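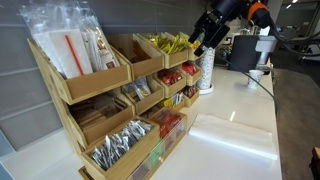 Napkins or paper sheets, a red straw and yellow stick packets in a tiered bamboo organizer.

Rungnapa Bunnag takes her coffee the way her grandmother did, thick and dark with a good slug of condensed milk at the bottom, and she will happily talk you through it for as long as you've got (we had most of a Thursday morning, and it flew by). Her café, Saithong, seats 14 on a busy day, and half of those chairs seem to belong to regulars who wander in before the bakery next door has even put its lights on.

Bence Vida is one of them. He started coming in May, fresh off the night shift, and swears the iced version with orange peel is the best thing he's tasted since moving to Gresell. I had two, and drove home with the windows down, humming and wide awake till well past midnight!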